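About us

By Marta Nazarenko
February

Sovia is a small knitwear care and mending shop. We wash, block, darn, de-pill, fold and send back. Also table linens, more of those every year. Two of us full time, Demyd Hordiienko and me, plus whoever we can talk into helping in the fall when everybody opens the closet and finds the holes.

Writing this fast between two pickups, the old page was embarassing and still had the wrong opening time on it.

How it started. I had a job in the alterations room at Kushnir, mostly hems and zippers, and people kept bringing sweaters. Kushnir didn't do sweaters. So I took them home. Evenings, kitchen, radio on. Then one shelf was full, then the hallway. Demyd was at Kushnir too, on the pressing side, and he came over one night to look at a shrunken cardigan and told me I was drying everything wrong. He was right about that. We rented the first room a few months later. That was 8 years ago.

What we take in:

Sweaters, cardigans, vests, scarves, hats. Hand knit or store bought, doesn't matter. Baby blankets, yes. Crocheted edgings, doilies, quilted tablecloths if the stitching is coming up. Gloves sometimes, depends on the fingers. Socks only if they're hand knit, because the price of darning a store sock makes no sense for you.

What we don't: leather, anything with fur, coats, carpets. Wedding dresses, please stop asking Demyd, he can't say no and then I have to call you.

Folding. We get more questions about folding than mending, so a word on it. Don't hang knits. A heavy sweater on a hanger grows, and you get the little bumps in the shoulders that take steam and patience to get out. Lay it face down on something flat and clean. Sleeves in across the back, sides in, then up from the hem, and leave the fold soft. You want a rounded edge, no sharp crease. A ribbed knit makes a thick bundle and that's fine, don't press it down to make it fit the drawer. Get a bigger drawer or own fewer sweaters (Demyd's advice, I own too many).

A dining table is best for this. Beds are too soft and you end up folding the comforter in. Put a cloth down first, a quilted one if you have it, the wool doesn't slide around so much and a glossy table top stays free of scratches from buttons.
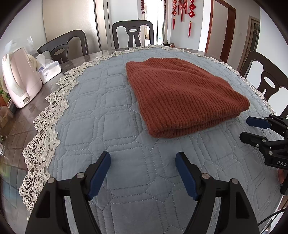 Reading time: 4 min

Rust orange is a color we see a lot of, by the way. Brick, rust, pumpkin, whatever the label called it. Lovely next to pale blue. Harder to match for darning than you'd think, we keep 18 shades of yarn in that family alone and still end up splitting two strands and twisting them together. If you have the leftover yarn from when it was made, bring it. Even a yard. Even if it's ugly and tangled.

On lace borders, the cream crocheted kind that go around a tablecloth. They curl. Everybody thinks they ruined it. You probably didn't. Dampen the edge, pin it out flat on a towel, scallop by scallop, and let it dry all the way before you take the pins out. Rustproof pins!! If the lace is pulling off the cloth, stop washing it and bring it in, a loose inch is a quick job and a loose side is a weekend. Octagons, squares, diamonds, any of the stitched patterns on the quilted part we can redo by hand in a matching thread, but ask for a price first because it goes slow.

How it works. You drop off, we look at it together on the table under the lamp, I write a tag. You get a call or a message with the price before anything is touched. Most mends are back in 7 working days. Big holes, moth jobs and blankets take longer and I will tell you so. Moth jobs also go in the freezer first, no exceptions, bring it in a sealed bag please and tell us at the door.

Everything goes home folded, in paper, with a strip of cedar. We used to use plastic and stopped.

The people. Me (Marta), mending, lace, phone, this page. Learned to knit from an aunt who unpicked every row she didnt like, including mine. Demyd does washing and blocking and all the things with steam. He is the quiet one and also the one who remembers your sweater from three winters ago. If you come in and he says "ah, the green one," that's a compliment.

Where we are. Back half of the Stilo building, side entrance, up the ramp. The button and ribbon shop in front is Stilo itself, different business, good neighbors, they'll point you through. Doors open at 10 in the morning. We close at 6, or a bit after if somebody's on the way and calls.

We also run a folding and storage evening in spring, before the wool gets put away. Bring one sweater and one problem. Some 87 people came through over all the evenings so far, and the table only seats so many, so put your name on the list at the counter. It costs the price of the tea. Last time we did moths for an hour and never got to scarves, so scarves first this year.

Gift cards, yes, ask at the counter. Mail-in, yes, but write first so I can send you the form. Pickup from the Vollance office, mornings only, and only if you work there, that's an arrangment with their front desk and I can't stretch it.

Anything else, just ask. Phone is better than email. I have wool on my hands most of the day, let it ring.

Related pages
Prices for darning and patches
Washing wool at home
Moths: what to do first
Lace edges and table linens
Folding evening, put your name down

© Sovia Knitwear Care and Mending | Contact | Back to top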